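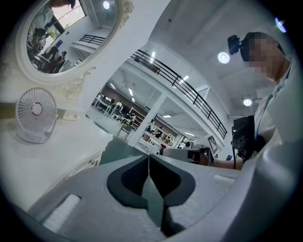 Brannigan Community Choir – Alto Section

Home | Rehearsals | Songs | Join Us

I've been meaning to write something for anyone thinking of joining us this season, so get comfortable, it's going to be a few posts long (you know me by now!)

3 replies · 14 likes

First things first, you do not have to read music. I couldn't when I started, and I still count on my fingers in the slow bits. We send out practice tracks for every part, and I play mine in the car until the whole family begs for mercy.

9 likes · Share

We meet Tuesday evenings in the hall on Plendivance Street. Doors open early for tea and a chat, and then we warm up properly – lip trills, sirens, all the silly noises. You'll feel ridiculous for maybe one week and after that you'll catch yourself doing them at the sink.

1 reply · 11 likes

Now, altos. People think we get the boring notes, and I'll admit there's a page in the winter set where we sing the same one for 31 beats. But oh, when the sopranos come in over the top of it! I get goosebumps every single time, and I've sung it more times than I can remember.
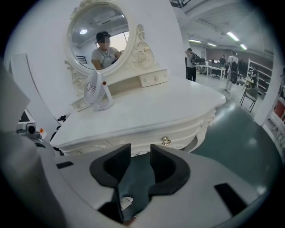 What helped me most was learning to listen sideways. Pick a neighbor with a steady voice, sing a little softer than they do, and you'll find your note much faster than if you plow ahead on your own. I still do it when we get to the key change in the lullaby, which has been sneaking up on me for 2 years now.

17 likes · Share

Somebody asked about the December concert. Yes, new members can sing in it, as long as you've learned your part and you come to the last few rehearsals. Wear black, bring a folder that doesn't squeak, and please eat something beforehand – it's a long stand on those risers and I've gone wobbly myself.

4 replies · 12 likes

Bring water, a pencil and a sweater, the hall takes forever to warm up. And come say hello! I'm usually over by the tea urn, second row once we start.

6 replies · 22 likes · Share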